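Subject: Re: [sim-manip] Prellitz evaluation licence, drawer task
From: Dean Penrose

Terence Catterall wrote:
> Has anyone tried the bimanual kitchen pack in Prellitz?
> Ledthorpe has been offered 2 seats on a 90-day trial.
> I mainly want to know how it handles contact in tight spaces.

Terence, I have the trial build here. This is the drawer task, overhead view, left gripper at the green object:
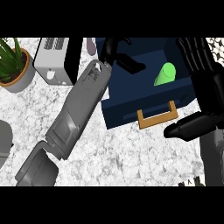 Page last changed: June 2023

Contact inside the drawer is the weak point. At the default solver step I logged 65 completed runs out of 81, and most failures were the finger catching the side wall. A smaller step helps but slows the batch. Once the cup is clear of the drawer, the grasp holds well.
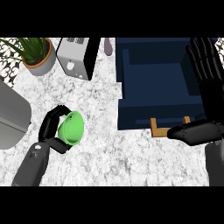

The right hand is scripted separately, so you can change its approach to the handle without touching the left arm's file. Documentation for that is thin. Ask Yatziri Huerta at Greltau for the joint limits table before you start.

Dean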